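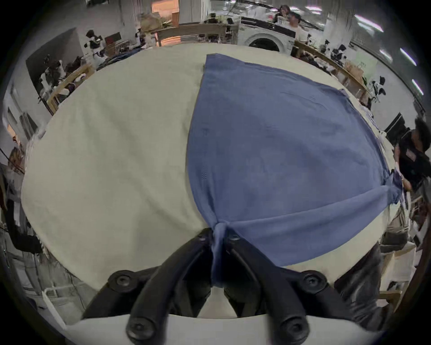
Kapitel 6
Wahrnehmung und Regelung bei verformbaren Objekten

Nassoro Kombo

Lernziele

Nach der Bearbeitung dieses Kapitels sollen Sie
- den Zustand eines Tuches auf drei verschiedene Weisen darstellen können,
- einen Greifpunkt aus einem einzelnen Kamerabild berechnen können,
- den Unterschied zwischen einem Plan und einer Strategie (policy) an einem Beispiel erklären können,
- eine Aufnahme in Abschnitte zerlegen und mit dem Werkzeug Pruvum beschriften können.

Vorausgesetzt werden die homogenen Transformationen aus Kapitel 2 und die Kamerakalibrierung aus Kapitel 4. Wer mit Python noch wenig Erfahrung hat, der soll zuerst den Anhang B lesen.

6.1 Warum ein Tuch schwieriger ist als ein Würfel

In den bisherigen Kapiteln war das Objekt immer starr. Ein Würfel auf dem Tisch hat sechs Freiheitsgrade, und wenn wir diese kennen, dann kennen wir die Lage jedes Punktes auf seiner Oberfläche. Der Planer bekam eine Pose, er rechnete eine Bahn, und der Regler fuhr diese Bahn ab. Fehler entstanden meistens durch die Kalibrierung und ließen sich mit einem Messprotokoll finden.

Bei einem Stück Stoff gilt das nicht mehr. Nehmen wir ein Tuch aus Strick, das flach auf einem hell bezogenen Tisch liegt und an einem Ende zwischen zwei Fingern gerafft ist. Die Position der Finger sei genau bekannt. Was wissen wir damit über den Rand am anderen Ende? Sehr wenig. Zwischen Greifer und Rand kann eine Falte verlaufen, der Stoff kann gespannt sein oder locker liegen, und eine Lage kann eine andere verdecken. Eine Falte, die diagonal durch das Tuch zum Greifpunkt läuft, gibt uns immerhin einen Hinweis auf die Richtung der Zugkraft. Diesen Hinweis werden wir in Abschnitt 6.4 für die Schätzung benutzen.

Mathematisch betrachtet hat das Tuch unendlich viele Freiheitsgrade. In der Software müssen wir uns für eine endliche Zahl entscheiden, und diese Entscheidung bestimmt fast alles, was danach kommt: die Rechenzeit, die Menge der Daten und auch die Art der Fehler.

6.2 Drei Darstellungen des Zustandes

Die erste Darstellung ist das Gitter. Man legt ein Netz aus Knoten über den Stoff und verbindet benachbarte Knoten mit Federn. In unseren Übungen verwenden wir ein Netz mit 336 Knoten. Das ist für ein Handtuch ausreichend, für ein Hemd mit Ärmeln aber nicht. Der Vorteil des Gitters ist, dass man damit simulieren kann. Der Nachteil zeigt sich bei der Wahrnehmung - die verdeckten Knoten müssen geraten werden, und ein falsch geratener Knoten zieht seine Nachbarn mit.

Die zweite Darstellung besteht aus wenigen Merkmalspunkten, zum Beispiel den Ecken, der Mitte der Kanten und dem höchsten Punkt einer Falte. Sie ist sparsam und für den Menschen gut lesbar. Bei einem zerknüllten Tuch sind allerdings oft gar keine Ecken sichtbar, und der Detektor liefert dann trotzdem eine Antwort. Man muss also immer auch die Konfidenz auswerten.

Die dritte Darstellung ist gelernt. Ein Netzwerk bildet das Kamerabild auf einen Vektor ab, und die Strategie arbeitet direkt mit diesem Vektor. Was die einzelnen Komponenten bedeuten, kann man in der Regel nicht sagen. Viele Studierende finden dies zunächst unbefriedigend, und ich teile dieses Gefühl bis zu einem gewissen Grad.

6.3 Die Kamera am Greifer

Sitzt die Kamera direkt am Werkzeug, so bewegt sich das Bild mit der Hand. Für die Software hat das zwei Folgen. Erstens bleibt die Stellung der Finger im Bild fast gleich, man kann also eine feste Maske für sie verwenden. Zweitens ändert sich der Hintergrund ständig, und mit ihm die Beleuchtung.

Meist verwendet man ein Objektiv mit sehr großem Bildwinkel. Gerade Tischkanten erscheinen dann als Bögen, und Leuchten an der Decke werden am Bildrand zu langen hellen Streifen. Das Lochkameramodell aus Kapitel 4 darf hier nicht angewendet werden. Wir führen deshalb das äquidistante Modell ein:

r = f · θ

Dabei ist r der Abstand vom Bildhauptpunkt, f die Brennweite und θ der Winkel zur optischen Achse, in Radiant. Ob man das Bild vor der Weiterverarbeitung entzerrt, ist eine Frage des Verfahrens. Für die geometrische Berechnung des Greifpunktes genügt es, den einzelnen Bildpunkt in einen Sehstrahl umzurechnen. Ein gelerntes Verfahren kann oft mit dem verzerrten Bild umgehen, solange Training und Anwendung dasselbe Objektiv benutzen.

Menschen, die am Tisch stehen oder an der Kante mit dem Stoff arbeiten, sind in solchen Aufnahmen fast immer mit im Bild. In Übung 6.3 untersuchen Sie, wie stark eine Strategie davon abhängt, und Sie werden dazu die äußeren Bildbereiche schrittweise ausblenden.

6.4 Aufbau des Kapitels

Alle Beispiele stützen sich auf den Datensatz Warnavero mit 1006 Aufnahmen von Bewegungen an Textilien. Jede Aufnahme enthält das Bild, die Pose des Werkzeugs und die Öffnungsweite der Finger, alle mit einem gemeinsamen Zeitstempel. Beachten Sie bitte, dass die Öffnungsweite mit einer Verzögerung von 8 Millisekunden gespeichert ist. In der ersten Auflage fehlte dieser Hinweis, und mehrere Lösungen zu Übung 6.5 waren daher falsch.

Der folgende Text behandelt zuerst die Schätzung der Zugrichtung aus den Falten, danach die Auswahl des Greifpunktes und schließlich die Regelung beim Ausbreiten. Die Zugrichtung bezeichnen wir durchgehend mit dem Einheitsvektor z, die Normale der Tischfläche mit n. Es wird angenommen, dass der Tisch eben ist und dass das Tuch auf ihm nicht klebt. Die zweite Annahme heben wir in Kapitel 7 wieder auf.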